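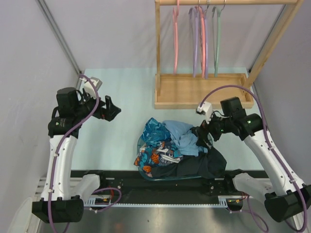
Re: [kelludel-home] Drying clothes indoors in January

By Torben Wunderlich
Thursday, message 2284
4 min read

Dear all, dear Jannik,

I wanted to answer earlier, but I first wished to try some of the things myself, so that I do not only repeat what I have read.

Jannik Wendt wrote:

> We moved in October to a flat without a balcony and without a dryer.
> Now every wash takes two days on the rack, and the thicker things
> smell like a cellar when I put them in the closet. My wife has
> opened the bedroom window all day and now the room is cold AND the
> clothes are damp. The landlord says heat more. My mother says air
> more. Who is right? Also is it worth to buy a dehumidifier, or is
> this only a machine that costs money and makes noise?
>
> Jannik

In my opinion your landlord and your mother are both right, but they should speak with each other. Warm air can take up more water than cold air, so a cold room with a wet wash in it is the slowest dryer you can have. But when the warm air is full of water it must go out, and new air must come in. A window that is a little open the whole day cools the walls and exchanges not so much. It is better to open two windows wide, on opposite sides of the flat if you have this, for five or ten minutes, and then close everything and let the heating work again. I do it in the morning before I leave and once more when I come home. On a windy day five minutes is plenty.

In which room you dry is also important. Many people use the bedroom, as there is space for the rack during the day. I did this too, for years, and behind our wardrobe there was a gray patch on the outside wall which I found only when we painted. Now the rack stands in the bathroom with the door closed and the fan on. If your bathroom has no fan but a window, it still works, you only have to think of the window. Our bedroom in winter is 17 degrees (Celsius, for the members in America) and I would not dry even a pair of socks in it.

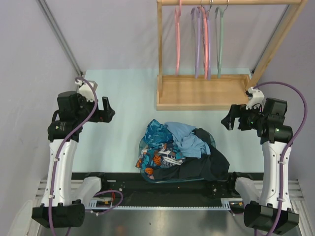 About the spin cycle: please look at what your machine is set to. When we got ours it was on a low speed, and I never questioned it. After I changed to the highest one, the towels came out so much lighter that I thought something was missing. For cotton, towels and bed sheets I always use it now. For wool and for the blouses of my wife I do not, I have made this mistake one time and I was told about it for long.

Then the hanging. Shirts I put directly on hangers and not over the bars of the rack, with a hand of space between them, and the top button closed so that the collar dries in form. Pants and shorts with elastic I turn inside out, so that the waist and the pockets are on the outside. These are the places that stay damp when all the rest already feels dry, and I suspect the smell in your closet comes from there. Hoods are the same problem. I hang a hooded sweater upside down with a clothespin on each side, and the hood falls open.

A small rule in our house is that nothing goes in the closet on the same evening it comes down from the rack. It lies folded over a chair for the night. My children believe it is laziness, and maybe it is a little, but since then I did not have the cellar smell anymore. 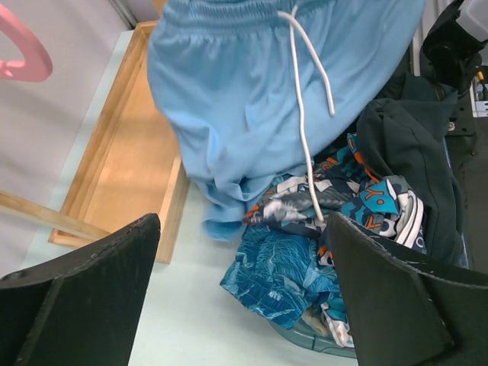

Also I would wash smaller loads, and more often. A full machine makes a full rack, and on a full rack everything touches. I used to do the whole wash on Saturday and then the flat was like a greenhouse until Monday. With a half load on some evenings the air has time between. I know that it is not so good for the electricity bill, but it is less than you would think if your machine has a sensor for the load. Ours has one, an older machine may not.

The dehumidifier: we have a Barua, bought used, and I am satisfied with it – but only with the door closed. In an open flat it tries to dry the hallway and the kitchen and the neighbor. In the closed bathroom a normal load is dry overnight, and in the morning I empty the tank in the sink. The noise is like an old refrigerator. I would not sleep beside it. Before you spend money, buy a cheap hygrometer first. I use a Vetum, any other will do. When it stays over 60 percent for hours after airing, then I would think about the machine.

One question back to you, Jannik. Is the rack near a radiator? And how far is it from the wall? You did not write it.

I still have no good answer for jeans. If somebody has one, please write to the list and not only to me.

With kind greetings,
Torben

Recent on this list

- Limescale in the kettle, again
- Which clothespins do not break in the cold?
- Fudent detergent powder: does it dissolve at 30 degrees?
- Wanted: drawer runners for an old dresser
- Condensation on bedroom windows (closed)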